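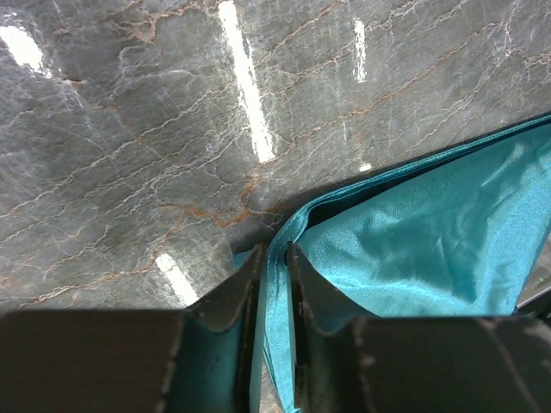
돌가루
천연석 상판에 그런 천으로 매일 광내는 거, 저는 효과 없다고 봅니다. 잔기스만 늘어요.

Zirkwood살이
글쓴이인데요. 회색 바탕에 녹빛 줄무늬가 마음에 들어서 고른 돌이에요. 청록색 천은 Idlow에서 산 거고 포장에는 석재 겸용이라고 적혀 있었습니다. 물만 묻혀 닦으면 되는지, Horberg 광택제까지 써야 하는지가 궁금해서 올렸어요.

반신반의
석재 겸용이라는 말은 아무 천에나 다 붙던데요. 저는 Horberg 2통 썼는데 바른 날만 번들거리고 이틀이면 원래대로였어요. 돈 아깝습니다.

mokpo_kitchen
저는 좀 다르게 봐요. 사진만 봐도 조명이 하얗게 비칠 만큼 광이 살아 있잖아요. 그 상태면 굳이 뭘 더 바를 이유가 있나요? 근데 실금 같은 게 보이는 건 좀 걸리네요.

돌가루
그 실금이 원래 돌결인지 진짜 금인지 사진으로 어떻게 압니까. 손톱으로 긁어보세요. 걸리면 금이고 안 걸리면 무늬일 가능성이 높고요. 그것도 100% 맞는 방법은 아닙니다.

Zirkwood살이
방금 해봤는데 주황색 줄 옆은 살짝 걸리는 것 같기도 하고... 애매하네요. 매장에서는 천연석이라 그렇다고만 해요.

반신반의
매장은 늘 그렇게 말하죠 ㅋㅋ 발수 코팅은 언제 했대요?

Zirkwood살이
Lebrun 코팅제로 출고 전에 했다는데 확인서 같은 건 못 받았습니다.

mokpo_kitchen
그럼 물 한 숟갈 떨어뜨리고 30분 둬보세요. 자국이 진하게 남으면 코팅이 죽었거나 처음부터 안 한 거예요.

돌가루
물 테스트는 동의. 다만 구석 한 군데만 하지 말고 자주 쓰는 자리도 같이 해보세요. 광택제는 그 뒤에 사도 안 늦습니다.

Zirkwood살이
네, 저녁 설거지 끝나고 싱크대 옆이랑 안쪽 구석에 해볼게요. 광택제는 일단 장바구니에서 뺐습니다.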